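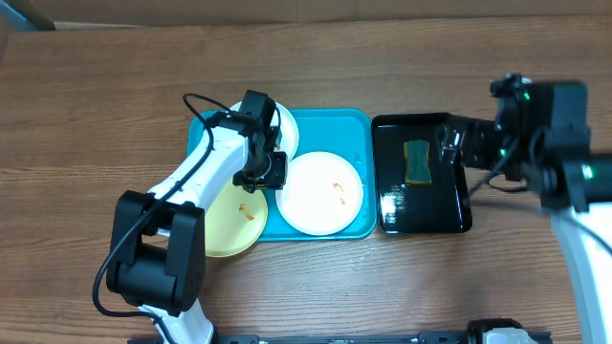

The Allowance

The river gauge at Hotwood had been reading 2 centimeters high for as long as Mereana Cosgrove had worked for the district. The error was known. It was written in pencil inside the lid of the instrument box, in handwriting older than hers, and every hydrologist who took over the station was told to subtract it.

She subtracted it. The corrected figure went into the log, the log went to the regional office, and the regional office put it into the flood model. The model set the level at which the lower road was closed.

On February 15, 2018, she received a letter from Merle Kingi, who owned the last house on the lower road. It was typed on one sheet. Mrs. Kingi wished to know why the road had been closed on 19 occasions since she moved in, when by her own measurements the water had reached the closing level on fewer than half of them. She enclosed her measurements.

Cosgrove read the enclosure standing up, then sat down and read it again. It was a table in four columns: date, time, stage, remarks. The stage was given to the nearest half centimeter. The remarks were brief. "Wind from west, small waves, took mean of three." "Branch against post, removed, waited." "Dark, used lamp."

She took the table to Lachlan Prendergast, who ran the model.

"It's a stick in a garden," he said.

"It's a steel post. She gives the dimensions on the back."

He turned the sheet over. There was a drawing of the post, with the depth of the footing and the method used to level it from the survey mark on the bridge. She had leveled out and back and recorded the misclosure.

"What did she do for a living?" Prendergast asked.

"She doesn't say."

He plotted her figures against the district's. The two sets ran parallel, one above the other, with the gap nearly constant. At low flow the gap was small enough to ignore. As the river rose it opened.

"She's lower than us," he said. "So either her post has sunk or our correction is wrong."

"If her post had sunk she'd be higher."

He thought about this and agreed.

Cosgrove drove to Hotwood with a level, a staff and a junior technician, Lachlan Mahuika, who had been with the district long enough to be called Mahuika so that he would not be confused with Prendergast. The river was down and the gravel was showing along the inside of the bend. They set up on the bank above the gauge and ran a line from the bridge mark to the instrument box. It took most of the morning. Mahuika held the staff and Cosgrove read it, and then they changed places and did it again.

The gauge was not high. At that stage it agreed with the river as closely as either of them could read it.

"So we shouldn't be subtracting anything," Mahuika said.

"Then the logged figures would be too low. Hers are lower still."

He looked at the water. It went past the intake pipe at a slant, because the bend had moved. On the old plan, which Cosgrove had folded in her coat, the bend was drawn farther upstream, and the intake stood in a straight reach. Now it stood on the outside of a curve. In a flood the water would bank up against that side, the way it does in any curved channel, and the gauge would read the height of the banked water. Mrs. Kingi's post was on the inside.

"Both right," Mahuika said.

"Both right about where they are."

They walked along to the house. Mrs. Kingi came out in boots before they reached the gate. She was small and wore her glasses on a cord. She led them down a mown strip to the post, which was painted in alternate bands and had a plate screwed to the top with the datum stamped on it.

"You found the bend," she said.

Cosgrove said they had.

"I wondered when I saw the willows go. I took it as a matter of superelevation. I worked it through with an estimated velocity, but I have no means of measuring velocity except oranges."

"Oranges?"

"They float low, so the wind doesn't get hold of them. I time them from the fence to the post. It's 41 meters. I can give you the times."

She gave them the times. They were in a school exercise book, along with the number of oranges lost.

Back at the office, Cosgrove wrote the report. She proposed that the intake be moved to the straight reach below the bridge, that the pencil correction be withdrawn, and that the record be adjusted back to the year the willows went. The section on methods ran to a page and a half. She had some difficulty with the source of the velocity data, and wrote "surface floats."

Raelene Maihi, who signed the reports, sent it back with one query. The closing level had been chosen 90 months earlier using the uncorrected bend. If the record was adjusted, the level would have to be adjusted as well, and the road would be closed less often. Was the author satisfied that this was safe?

Cosgrove spent two evenings on the answer. The low point of the road was on the inside of the bend, below Mrs. Kingi's fence. Water there had never stood as high as the model supposed. She attached the four-column table as an appendix, with the remarks left in, and under "Observer" she put M. Kingi.

Maihi signed it.

The intake was moved before the next wet season. Mahuika supervised the trench. When the new box had been bolted down, Cosgrove opened the old one for the last time to disconnect the battery, and looked at the pencil note inside the lid. Below the figure there was a second line, fainter, which she had always taken for a signature. She held the lamp close to it. It said "check this," and was followed by a question mark.

She unscrewed the lid and put it in the back of the truck.

In the next flood the river rose through the night and the road stayed open. A sheet arrived at the office soon afterward, with the stage at each hour and one remark. "Agreement good. Please advise whether oranges still required."

Cosgrove wrote back that they were.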